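In April I moved to Eltano for work, and I still learn how people drink here. At home we took water from the tap and never thought about it.
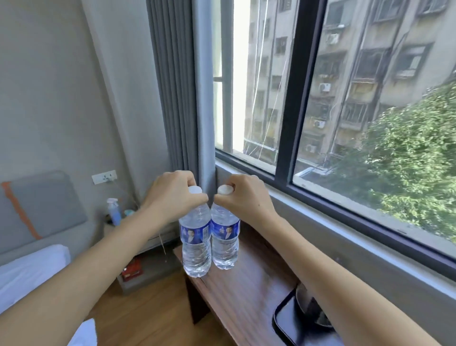 My neighbours say the tap is safe, but the taste is hard - a bit like chalk. I pay 300 each month for the supply and I use it mostly for washing.

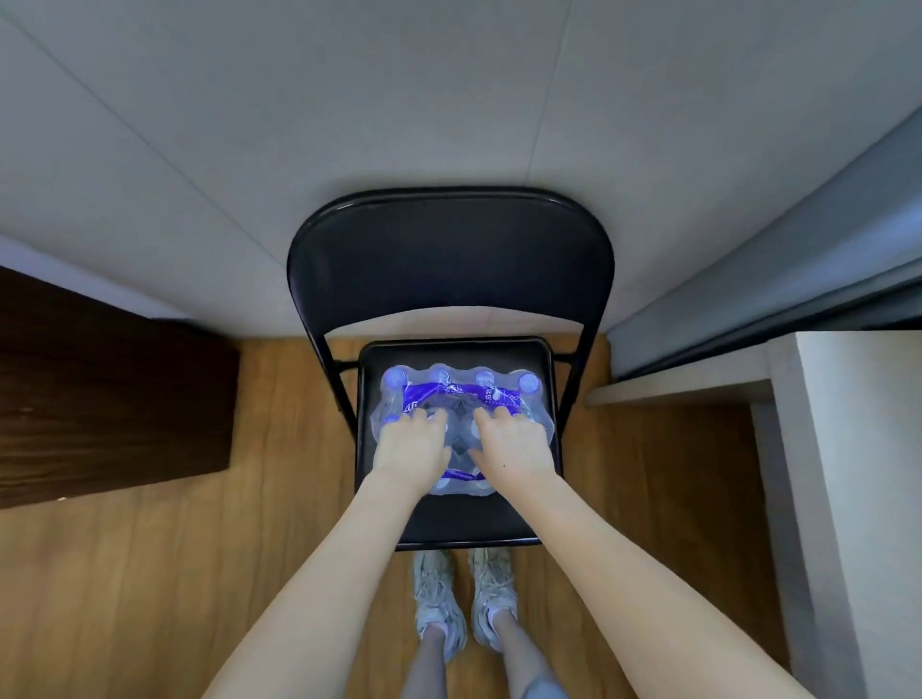 The shop on Jaiswal Road sells tea also, and I have tried 8 kinds. The green one is my favourite.

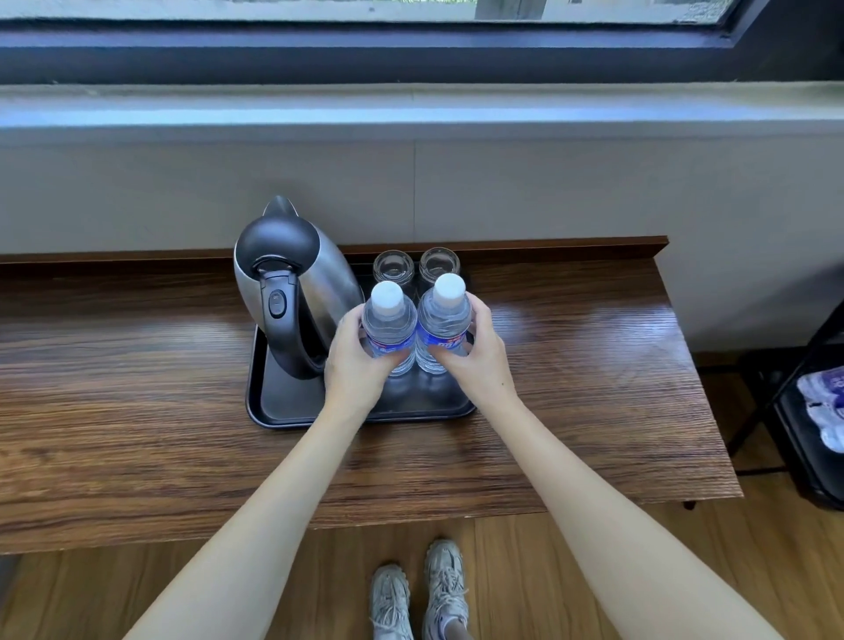 Page 2

Next I want to visit the old spring at Deltovico. The path climbs 600 metres, so I must first buy better shoes.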